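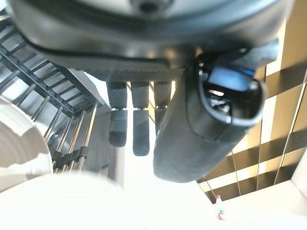
Rurncombe open day, July 2018

The 717 bus from Poswood stops at the bottom of the hill, and the Dagdag vinegar works is at the top of it. The leaflet calls this a short stroll. It goes past a feed store, a church with a yard sale on, and a long brick wall that starts to smell of salad about halfway along. By the time you get to the gate you either want lunch badly or never want it again.

I had wanted to see the inside of Dagdag for years, mostly on account of the jar. Anyone who grew up within an hour of Rurncombe had a jar of Jovley pickled onions at the back of the refrigerator, and it was always the same jar, with three onions left in it. I assumed the factory ran on much the same lines.

Admission was two dollars, which bought a paper hair cover and a sticker saying VISITOR. The hair cover goes on before the malt room and comes off in the gift shop, and most people forgot that second part. I saw several of them on the bus later.

The tour starts with a film. It is eleven minutes long and at least four of them are of the river. After that you are walked through in groups, and our guide was good, quick and dry and plainly tired of being asked whether you can drink it. You can, she said, and people do, and she didn't want to hear about it.

The malt room is warm and dim and smells like a bakery that has had bad news. From there you go up a metal staircase to look down on the vats, and I will admit these are worth the hill. The oldest is larch, hooped in iron, and holds 3612 gallons when full. A brass plate says so. The guide said it has been kept full or nearly full since it was built, as the staves shrink if it stands empty and then you have a very large pile of firewood. The vinegar trickles down through beech shavings, gets pumped back to the top and trickles down again. It does that for days. A man in our group asked what happens if you just leave it alone, and was told that you get vinegar, but slower.

I liked the lab less, although I think that was the heat. There was a table of little cups to taste, numbered, with a card to write down what you noticed. I noticed vinegar. The woman next to me had filled her card on both sides and was asking for another. Cup five was a cider vinegar that they hope to have in stores by September, and I would buy it. Cup six was the cleaning strength, put in for comparison, and there really ought to have been a sign.

Then the bottling line, which everybody had come for and which was not running. It doesn't run on open days - safety, they said. So we stood behind a yellow rail and were told how fast it goes. The children took this better than I did. There was a video of it on a screen at the far end, and we watched that, a few feet from the real thing.

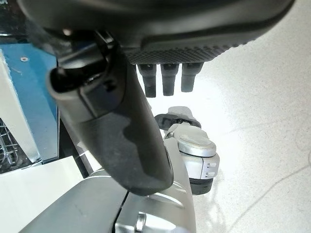
A reader who used to work at Dagdag has since written to say that I picked the wrong year, that they did run the line for visitors once, with empty bottles, and that the noise was so bad the guides gave up talking and held up cards. She also says the film used to be longer. "There was a whole part about the horses," she writes, and she would like it back.

I take the point about the noise. I still think they could manage ten minutes of it, with earplugs at the door, and cut some river to make room.

Lunch was in a tent in the yard. Fish and fries, coleslaw, a ham sandwich with pickle, all of it sharp enough to make your ears move. The line was long. They had expected a modest crowd and got around 600, so the fish ran out early and the coleslaw never did. Coffee was in an urn. I had mine black and could swear it had a hint of malt.

The gift shop sells the full Jovley range plus a tea towel with a picture of the big vat on it. I bought the onions, the tea towel and a bottle of something dark that I haven't opened. Cash only, although the leaflet says otherwise.

If you go next summer: take the early bus, eat before you climb, and ask to go up the metal stairs twice, which they don't mind. Parking is in the field behind the church and costs more than the tour. The last bus back to Poswood leaves before the last tour ends, so plan on one or the other. I walked down the hill with the onions clinking in my bag and caught mine with a minute to spare, hair cover still on.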